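Gonon Hand Gripper Kit, Set-Up Guide
Section 4: First session with cloth

By Aba Ankrah
Sunday, November 15, 2020

Read section 3 first. If the wrist camera isn't paired yet, stop and go back, nothing below will work without it.

4.1 Before you start

You need: two grippers (left and right), charged. The Rusine base unit, powered on. A few small cloths in different colors. A table you can walk up to from more than one side. Round is fine.

NOTE: Microfiber is the easiest fabric for a first go. Thin shiny stuff slides out of the tips. Save it for later.

1. Clear the part of the table you'll work on. Cups and papers can stay at the far edge.
2. Strap on, snug at the wrist. One finger should fit under the strap.
3. Squeeze the trigger all the way, let go. Both fingers should move the same amount. If one lags, see 6.2.
4. Look at the yellow tips. Any dust or lint, wipe with a dry cloth. No alcohol.

CAUTION: If you run the cabled version, keep the cable clear of your feet and the table legs. Don't wrap it round your arm.

4.2 Picking from a pile

Start with a pile, not a neat stack. Two or three cloths, dropped any old way. Two people can work the same pile from different sides, just agree who goes first.

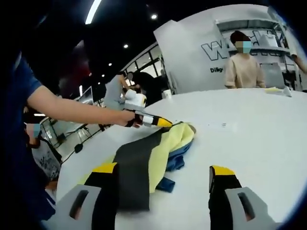

5. Press Record on the base unit. Wait for the second beep. Anything you do before the second beep is lost.
6. Hold still, fingers open, for a slow count of three. The software uses this to line up the two grippers.
7. Come in from above at a slant. Tips down, pinch one layer only.
8. Lift straight up till the cloth is clear of the rest. Then move sideways.
9. Set it down flat. Open the fingers fully before you pull away, or the fabric comes along with you.

If you grab two layers, don't shake it. Put it down, open, try agian. Misses are fine to keep in the recording, the Zinden viewer lets you mark them after.

NOTE: Slow is better. Fast hands blur the picture and the tracking drops out. Error 41 on the base unit = tracking lost. Hold still until it clears, then carry on.

4.3 Folding

One cloth at a time for this. Flat on the table, smooth out the worst of the creases by hand before you record.

10. Pinch a corner. Carry it over to the opposite corner, low, close to the table.
11. Let go, then press the fold down lightly with closed fingers.
12. Repeat for a smaller triangle if you want. Two folds is plenty on a small cloth.

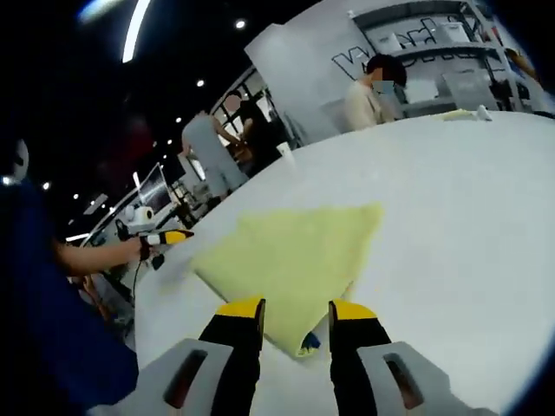

13. Press Record again to stop. The light goes off when the file is saved. Do not unplug before that.
14. Name the session. Letters and numbers only, up to 33 characters. Spaces will be rejected.

CAUTION: Fingers out of the gap when the gripper is switched on. The spring is stronger than it looks. Not a toy, keep it away from kids.

4.4 If somthing goes wrong

Fingers won't close: battery low, or the trigger lock is on. Check the lock first.
Only one gripper shows up: switch both off, wait 7 seconds, right one on first, then left.
Files missing: base unit storage is full. Copy off the old ones and delete.
Tips slipping: worn pads. Order part 689 (Görtz soft tip, sold in pairs). Change both sides together.

Still stuck, go to section 6 and have the serial number ready.

Last updated: Aba Ankrah, steps 6 and 14 changed, old step 15 removed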